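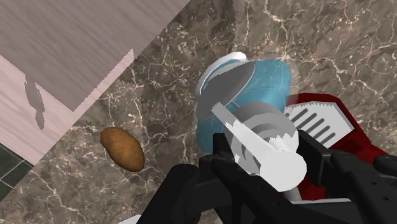
Punar Mobile: Progress Report to the Amthorpe Games Fund
14 March 2023

Status: on schedule for closed beta, with one deliverable moved
Reporting period: third
Prepared by: Production, Pomel

1. Summary

Punar is a tile-claiming puzzle game for phones and tablets. Players take turns rotating and placing tiles on a shared board, and a match ends when no legal placement remains. During this period the team completed the match server, replaced the touch input code, and ran the second external playtest. The tutorial was not finished and has been moved to the next period.

2. Work completed

Match server. The turn service now holds game state on the server and sends only the changes to each device. A player who loses connection can rejoin the same match at the current turn. Matches left idle are closed after 3 minutes and recorded as abandoned.

Touch input. The old code treated a short drag as a tap on some smaller phones, which placed tiles the player had meant to rotate. Rotation and placement now use separate gestures, and placement needs a second tap to confirm. The confirm step can be turned off in settings.

Engine. The project was moved to the current release of Puma, our in-house engine. Save files from the previous build are converted at first launch. Two older particle effects did not survive the move and were cut.

3. Playtest results

The second playtest had 400 registered players, who completed 3,748 matches. The team logged 54 separate defects from crash reports and the feedback form. All crash defects are closed. Most of the open items concern text that overflows its button in the German and Polish versions.

Written feedback was mixed on match length. Players who lost early said they had no reason to keep going once the board was half full. A surrender option is in design and will be tested with a small group before it goes into the main build.

4. Budget

Spending is within the approved amount for the period. Server hosting came in under the estimate. The unspent portion has been carried to localization, where the remaining text fixes need paid review. No change to the total award is requested.

5. Risks

The tutorial depends on the final board layout, which is still changing. If the layout is not locked by the end of March, the tutorial will slip again and the beta will open with a plain help page. Store review times are outside our control, and the beta plan allows for one rejected submission.

6. Next period

Lock the board layout
Finish and test the tutorial
Surrender option, first version
Close remaining localization defects
Submit the beta build to both stores

The revised schedule and the full defect list are attached as Annex A and Annex B.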